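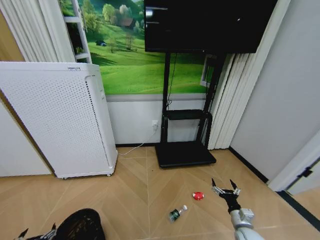 Drernville day room reopens with new floor and hillside mural

The day room at the Parnum centre in Drernville has reopened after being shut since February for redecoration.

The room, on the ground floor off Gernmont Road, has a new herringbone floor in a light wood finish and a large mural of green hills on the back wall. The part of the wall below the mural has been painted white, with dark skirting along the bottom. The old carpet and the fixed noticeboards have gone.

A large television is now kept on a black stand with a shelf between the uprights. The old set was fixed to the wall behind the door and could not be seen from half the seats. The stand can be moved to the side when the room is needed for exercise classes or meetings.

A tall white air purifier on small wheels has been placed beside it. Users had asked for one in a survey last year, when 113 people returned forms and stuffiness was the most common complaint. The white vertical blinds were also on the list, as afternoon sun made the screen hard to watch.

Ifigeneia Pappas, who manages the centre, said the mural was chosen from a shortlist of 9 designs put up in the entrance hall.

"We had a beach, a harbour, some birch trees and so on," she said. "The hills won easily. People like the little house. One of our regulars says it looks like the road up to her aunt's farm, and she has told everybody so."
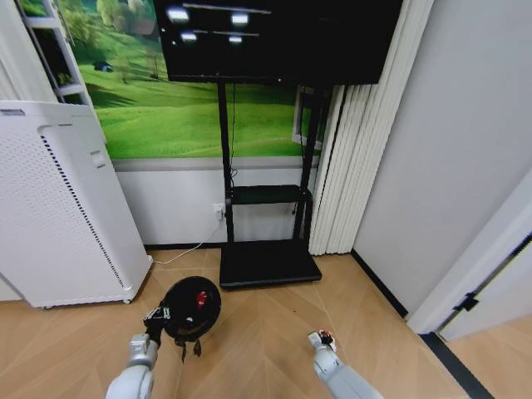
The television stand and air purifier in front of the new mural at the Parnum centre.

The work was carried out by Stergiou, a local decorating firm, and took two weeks longer than planned. Ms Pappas said the old adhesive under the carpet had been harder to lift than expected and the floor had to be levelled before the new one could be laid.

Chairs and tables are being cleaned in storage and will be brought back in stages. Two new bookcases are on order for the wall opposite the mural.

Bookings for the room can be made at the front desk or by telephone. Groups that held a regular slot before the closure will keep it, but are asked to confirm their times with the desk by May 1, 2020.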